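How Socks Get Dry: Hanging Up the Small Washing

Big things like sheets are easy to hang on a line. Small things are harder. Socks slip off, face washers blow over the fence, and a whole row of little bits and pieces uses up a lot of pegs. That is why many homes have a sock hanger. It is one hanger with lots of clips, so a load of small washing can dry in one spot.

This page explains what drying is, how a sock hanger is put together, and how to hang a pair of socks yourself.

What happens when a sock dries?

A wet sock has water held between its threads. Drying means getting that water into the air. The water changes into a gas called water vapour and drifts away. This is called evaporation.

Warm air helps, and so does moving air. A sock rolled up in a ball dries slowly, as the air can only reach the outside. A sock spread out flat has much more of its surface touching the air. So the first job is to pull each sock into shape. Lay it on a table and smooth it with your fingers from the top down to the toe.

Knitted socks are made of rows and rows of tiny loops of yarn. The loops can stretch, and that is how a sock fits around your heel. It also means a wet sock can be pulled out of shape, so press it flat gently and don't tug.

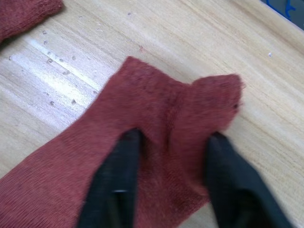 Zubaida Lodhi wrote in to say that her class at Plermont tried this with two wet socks, one flat and one scrunched up. They felt both after school. The flat one was nearly dry and the scrunched one was still soggy in the middle, and the toe was the worst part.

You can try the same test at home. Use two socks that match, wet them both, squeeze them out and leave them in the same place. Check them every hour and write down how they feel.

Finding the pairs

Before you hang anything, put the socks in pairs. Lay them side by side with the toes pointing the same way. If the colour and the size match, you have a pair. Hang the two next to each other and they will be easy to find when it's time to fold.

Some people turn their socks inside out for washing. This lets the water get at the part that touches your foot. You can dry them inside out too - just remember to turn them back before they go in the drawer.
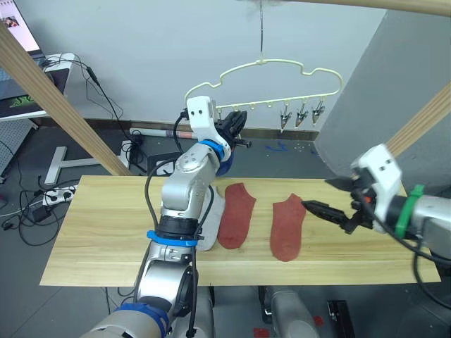

PARTS OF A SOCK HANGER

The hook. This is the part at the top. It goes over a line, a rail or the edge of a shelf.

The bar or frame. This holds everything up. It is often plastic, which doesn't rust. Some are straight, some are round and some have a wavy edge.

The loops. These are small openings or hooks along the underside of the bar. Each one is a place for something to hang.

The clips. A clip has a spring in it. The spring pushes the two sides of the clip together so that they grip the sock. When you squeeze the other end, the clip opens. Metal clips often have a ring or a short wire that links them to the bar, so they can swing a little in the wind.

If a clip comes off, it can usually be threaded back through an empty loop. Ask an adult to help if the wire is stiff.

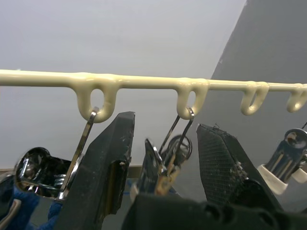
Should you hang a sock by the toe or by the top?

Either will work, but many people choose the toe. The stretchy top is then left alone and the clip doesn't leave a mark in it.

Hanging a pair, step by step

Squeeze the clip open with your finger and thumb. Slide in a small bit of the sock, then let go slowly. Give it a light pull to check the clip is holding.

Leave a gap between one sock and the next. Put heavy socks at both ends of the bar and light ones in the middle. If all the heavy ones are on one side, the hanger will tip. 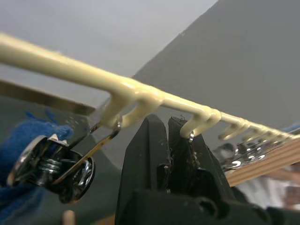 A spring clip and the hooks under a hanger bar.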